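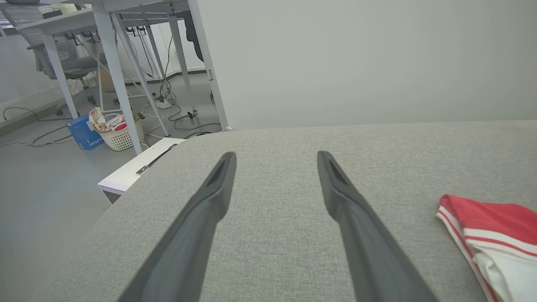
From: Shufen Gu
To: Membridge kit list
Subject: Re: Folding the team shirts before November

Björklund wrote:
> Could somebody please write down how the shirts must be folded?
> Last time I opened the bag and every one had a different size.
> Also, is it a problem if there are marks on the white parts?

Dear Björklund and all,

Thank you for the question. I will try to write it clearly. We have 20 shirts for the Stukance tournament, and the bag from Brisotero closes well only if they are all folded in the same way.

1. Use a large surface with a soft cover. The grey one by the wall is very good, the cloth does not slide on it. Take one garment at a time and leave the next one at the right side, it can stay crumpled until its turn.

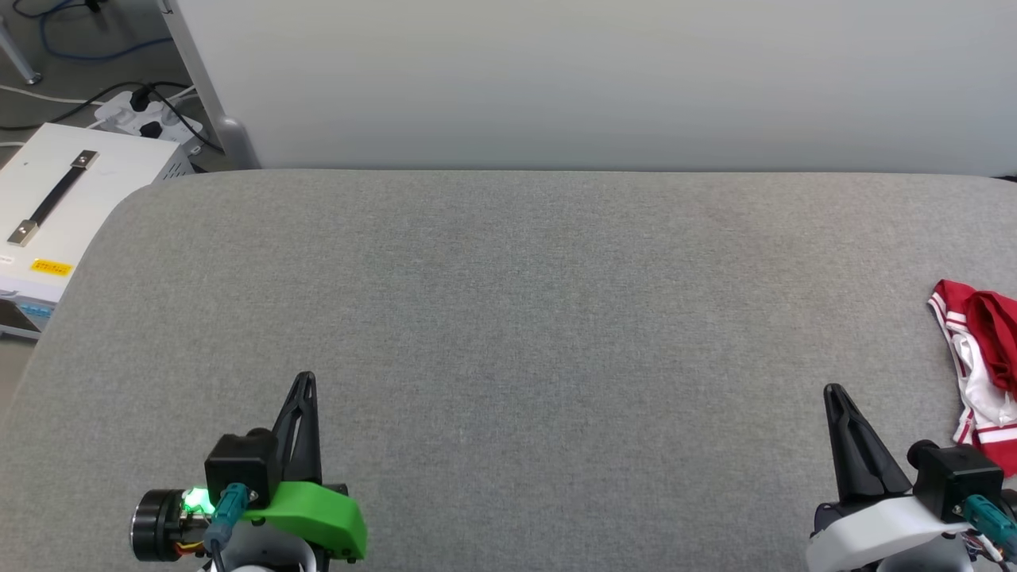
2. Lay the shirt with the collar away from you and pull both sleeves out to the sides. Begin with the shoulders. When they are straight, go down to the bottom part — it likes to twist, so take both lower corners and pull gently.

3. Fold the sleeves to the middle, then fold the body 2 times from the bottom. The collar stays on top.
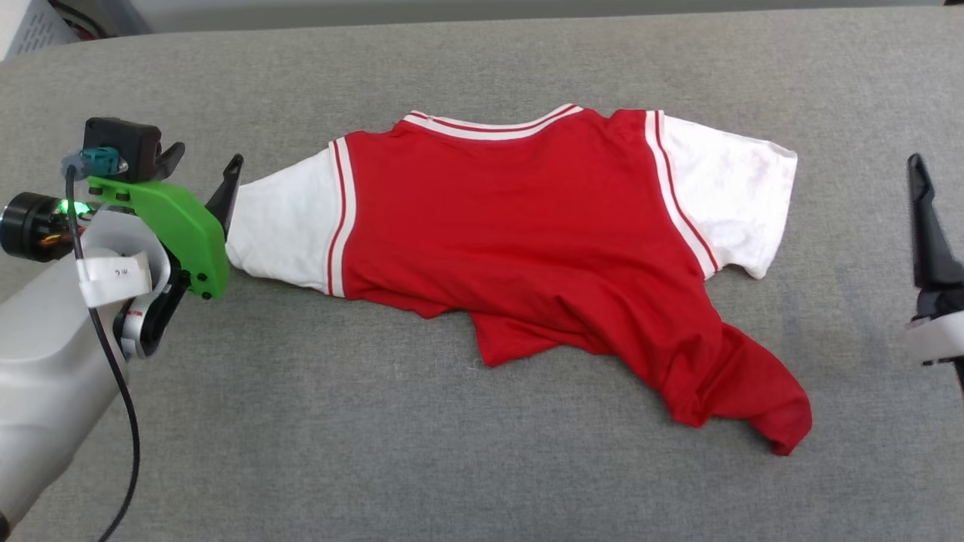
Red shirt with white sleeves, bottom part still to be straightened.

About the marks: please look at the sleeves before step 3. On this one there is a faint pinkish patch on the white sleeve at the right. I do not know if it will go out with washing. Put such shirts on a separate pile and write to me, I will try the cold soak for 4 hours with a small spoon of soap. Please do not use bleach, the red stripes are very near.

Loose threads you can cut with small scissors, but do not pull them.

I can take the finished bag with me in the evening, after six.

With kind regards,
Shufen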